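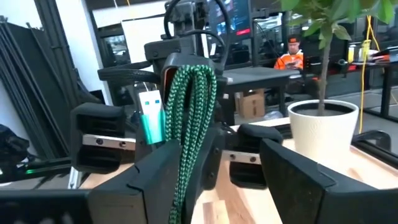 Fernisico Vosden(フェルニジコ ヴォスデン)
二人用・山岳テント

ホーム > テント・シェルター > 自立式ダブルウォール > Vosden

カラー:モスグレー/アンバー
在庫:モスグレーあり、アンバーは9月入荷分から

入荷のたびに店で一張り立てているのですが、今回も閉店後に床のマットを片づけて、いそいそとポールを通してしまいました。Vosdenは、うちで扱っている山岳テントのなかで、立てている時間がいちばん楽しい一張りです。軽さだけでいえば、もっと軽いものがあります。広さだけなら、同じFernisicoのAlcarazのほうがずっと広い。それでもスタッフが自分の休みに持っていくのはたいていこれで、店の貸出用サンプルはいつ見ても棚にありません(土曜に見に来てくださる方は、念のため先にお電話ください!)。

どんなテントか

インナーテントを吊り下げてから立てる、ダブルウォールの自立式です。出入口は長辺側に二つ、前室も両側にあります。二人で寝て、夜中にどちらかがトイレに出るとき、もう一人の足をまたがずに済む。これは本当にありがたいです。結露で濡れたフライをかぶりながら、寝ている相手の膝のあたりを手探りで越えていく、あの気まずさがありません。

前室は奥行きが両側でわずかに違います。広いほうは炊事道具とザックひとつ、狭いほうは靴とザックでちょうどいいくらい。左右対称にしたほうが作るのは簡単なはずなのに、Fernisicoは最初のモデルからずっとこの形で通しています。広いほうを風下に向ける、と覚えてしまえば設営のときに迷いません。

フライシートの耐水圧は2,000mm。数字としては特別高くないのですが、生地のしなやかさとのバランスがよく、冷えた朝でもばりばりに固まらず、袋に押し込むときの手ざわりがやさしいです。縫い目は工場でシームテープ処理済みです。届いてすぐ使えますが、天井のベンチレーター周りだけは曲線が多いので、長く使っているとここから先にテープが浮いてきます。シーズンの終わりに指でなぞって確かめてください。

ポールについて

ポールは4本組です。長いメインが二本、天井を横に押し広げる短いリッジポールが一本、それに入口側の壁を起こすブローポールが一本。袋から出すと多く感じますが、先端のキャップが色分けされていて、灰色どうし、橙どうしを合わせれば間違えようがありません。日が落ちてヘッドランプの明かりだけになると橙が少し茶色っぽく見えますけれど、灰色との区別はつきます。

リッジポールが入った瞬間に、壁がすっと立ち上がります。ここが好きで、何度立てても「おお」と声が出ます。天井近くまで壁が垂直に近いので、座ったときに髪が生地に触れません。着替えも、靴下を履くのも、地図を広げるのも、ずいぶん楽です。

ショックコードは以前のモデルより少しゆるめに張られています。寒い日に縮みすぎてポールがつながらない、という声が多かったのを受けた変更だそうで、わたしも冬の河原で試しましたが、手袋のまま組めました。そのかわり、たたむときに真ん中から折っていかないとコードがはみ出すことがあります。端から順に折る癖のある方は、ここだけ意識を変えてみてください。

室内の広さ

大人が二人並んで、標準的な幅のマットを二枚敷けます。間に隙間はほとんど残りません。肩幅の広いマットを二枚だと、片方の端が壁に乗り上げます。一人で使うと広々として、濡れたものと乾いたものを左右に分けておけるので、縦走で雨が続くときはこの使い方がいちばん快適でした。

出入口の高さは90cm。しゃがんで、背中を丸めて、ザックを背負っていなければ無理なく出入りできる高さです。膝の悪い方からはここを聞かれることが多いので、書いておきます。お店では、実際に出入りしてみてから決めてくださいとお伝えしています。膝をつかずに出られるかどうかは、身長よりも体の硬さで変わるようです。

ポケットは四隅と、頭側の天井際に細長いものがひとつ。この細長いポケットが地味に便利で、眼鏡、耳栓、行動食の残り、目薬、そんなものを全部放り込んで寝ています。ランタンを吊るすループは天井中央と両端。物干し用の細引きを渡すなら両端のループに結んでください。中央のループは縫い付けがそれほど強くないので、濡れた上着を何枚もかけるのには向きません。

稜線で使ってみて

標高2,591mのテント場で、連泊で使いました。稜線の鞍部にあって、夜は西からの風がまともに当たるところです。張り綱を全部とって、風上側は石をふたつずつ重ねて、それでも夜半には目が覚めるくらいの風でした。フライはばたつきましたが、ポールのしなり方が素直で、押されてはゆっくり戻る感じ。顔の真上まで壁が迫ってくるようなことはなく、二時過ぎにはまた眠れました。

朝、同じテント場で隣の方に「それ、どこのですか」と声をかけられて、霧のなかでしばらくテントの話をしました。こういう時間があるから山のテント場はいいですよね。

結露は、それなりにします。雨のあと冷え込んだ夜で、フライの内側がしっとり、インナーの足元が少し湿るくらい。ベンチレーターは両側とも開けておくのがおすすめです。雨の吹き込みが心配で片方だけ閉めると、かえってしっとりしました。小さな吸水クロスを一枚、天井のポケットに入れておくと朝が楽です。

気になるところも

好きなテントですが、気になるところもあります。

まず収納袋が小さいです。工場から届いたときの、あのきっちりした畳み方を山の上で再現するのは無理で、わたしは最初の一回でもう諦めました。ひとまわり大きい袋に替えるか、フライとインナーを分けて入れてください。分けて入れると、濡れたフライだけザックの外側に出せるので、雨の撤収ではむしろこちらが便利です。

次に、付属のペグ。硬い土にはよく刺さりますが、砂地と雪には頼りないです。砂礫のテント場が多い山域に行かれる方は、最初から幅広のものを買い足しておくのがいいと思います。

もうひとつ、前室のファスナー。フライの裾の縁どりを噛みやすい位置が、下から手のひらひとつぶんくらいのところにあります。片手で裾を軽く引きながら開け閉めすれば大丈夫です。慣れると無意識にできるのですが、人に貸したときはだいたいここで一度噛ませて返ってきます。

立て方のこつ

フットプリントかグランドシートを敷いて、インナーを広げます。風があるときは、この時点で風上の角を二か所ペグダウン。メインポールを二本とも差し込み、交差したところを中央のフックで留めます。吊り下げフックは下から上へ順にかけてください。上からかけていくと、最後の下のフックがきつくて届きません。

次にリッジポール、そのあとブローポール。この順番が逆でも立ちますが、天井の張りが左右で少しずれます。

フライは、内側の橙のタグがついている辺を、広い前室側に合わせてかぶせます。四隅のバックルを留めたら、まだベルトは引かずに、先に前室をペグダウン。最後に四隅を対角に締めていくときれいに張れます。雨でフライが水を吸うと少し伸びるので、寝る前に一度外に出て締め直しておくと、夜のばたつきがずいぶん違います。

慣れれば一人でも難しくありません。初めての方は、山に行く前に近くの公園や河原で(火気や設営の決まりは場所ごとに確認してくださいね)一度立ててみるのをおすすめします。

組み合わせたいもの

Guvonフットプリント
Vosden専用に裁断されたグランドシートです。前室の床までは覆わない、インナーの底と同じ形。四隅のハトメにポールの先を通すので、風でずれません。生地はインナーの底より少し厚手で、草の切り株や細かい砂利がある場所では敷いておきたいです。単体で広げて昼寝やお昼ごはんの敷物にもなります。わたしはこちらの使い方のほうが多いかもしれません。

Guvonワイドフットプリント
広いほうの前室まで覆うタイプ。雨のときに靴を脱ぐ場所ができるのは嬉しいのですが、シートの端がフライからはみ出していると水を集めてしまいます。はみ出したぶんは内側に折り込んで使ってください。

Vosdenスノーフライ
裾にスカートのついた冬用のフライです。受注生産で、お届けまでひと月ほどみていただいています。標準のフライと差し替えて使います。通気が減るぶん室内は結露しやすくなりますし、雪の重みには限度がありますので、降り続く夜は内側から壁を叩いて雪を落としてください。

Alcarazとの違い

「VosdenとAlcaraz、どちらがいいですか」というご相談がとても多いので、ここにまとめておきます。

Alcarazは三人用です。天井が高く、前室も大きくて、真ん中にあぐらをかいて三人で鍋を囲める広さがあります。そのぶん重く、設営にも広い平らな場所が要ります。麓のキャンプ場を拠点にして山に登る方、家族で行く方、荷物は車で運ぶという方は、迷わずAlcarazで楽しんでいただけると思います。

Vosdenは背負って歩く人のテントです。狭いテント場でも場所を見つけやすく、斜めになった区画にもなんとか収まります。二人で泊まるけれど年に何度かは一人でも、という方にはこちら。わたしは両方持っていて、夏の高原はAlcaraz、縦走はVosdenと使い分けています。

仕様

形式:自立式ダブルウォール、インナー吊り下げ
定員:二人
出入口:二か所(両側前室)
出入口の高さ:90cm
ポール:4本(アルミ合金)
フライ:リップストップナイロン、耐水圧2,000mm、シームテープ処理済み
インナー:通気性ナイロンとメッシュ
ボトム:ナイロン(フライより厚手)
付属品:ペグ、張り綱、補修用スリーブ、補修布、収納袋(本体用、ポール用、ペグ用)
別売:Guvonフットプリント、Guvonワイドフットプリント、スノーフライ

お手入れと保管

帰ったら、まず広げて乾かしてください。ベランダでも、部屋の椅子にかけるのでもかまいません。直射日光に長く当てるのだけは避けて、日陰で風を通します。底の縫い目と、張り綱の根元が最後まで湿っています。

泥は乾いてから、柔らかいブラシで払います。落ちないところはぬるま湯とスポンジで。洗濯機と乾燥機は使えません。ファスナーに砂が入っていたら、歯ブラシで務歯のあいだをかき出してから、何度か開け閉めしてみてください。

しまうときは、きつく巻かずにゆるくたたんで、通気のいい大きめの袋へ。押し入れの奥より、ときどき目に入る場所のほうがいいです。わたしはシーズン前に一度引っぱり出して、部屋で広げて、匂いを嗅いで、コーティングのべたつきがないかを見ます。

ポールは継ぎ目に砂が入りやすいので、乾いた布で拭きます。先端のキャップがゆるんできたら、部品だけでお取り寄せできます。

修理と部品

ポールの一節からお取り寄せできます。折れた節の位置を、端から数えてお知らせください。メインとリッジでは太さが違いますので、どちらのポールかも忘れずに。

生地の小さな穴は、付属の補修布で内側と外側から挟むように貼ると長持ちします。角を丸く切るのがこつです。指の幅より長い裂けは、縫い直したほうがきれいに仕上がりますので、乾かして泥を落としてから店にお送りください。見積もりをお出ししてから作業に入ります。

よくいただくお問い合わせ

フライだけで使えますか
別売のGuvonフットプリントにポールを差し込めば、フライだけのシェルターとして立ちます。虫の少ない季節の昼休憩に気持ちいいですよ。

色はどちらが人気ですか
モスグレーのほうが多く出ています。アンバーは朝日が入ったときの室内の色がとてもよくて、曇りの日でも少し気分が明るくなります。そのかわり早く目が覚めます。

煮炊きは中でできますか
室内では絶対におやめください。前室でも火災と一酸化炭素中毒の危険があります。調理は外でお願いします。

旧モデルのフライは付きますか
バックルの形が変わったため、そのままでは付きません。旧モデル用のフライは少しだけ在庫がありますので、お問い合わせください。

実物の展示
店内奥の板の間に、モスグレーを一張り立てています。靴を脱いで、どうぞ中に寝転がってみてください。お手持ちのマットを持ち込んで敷いてみるのも歓迎です。Alcarazは場所をとるので常設していませんが、前日までにご連絡いただければ並べて立てておきます。

関連商品
Fernisico Alcaraz 三人用テント
Guvon フットプリント
Guvon ワイドフットプリント
Vosden 補修ポール(節単位)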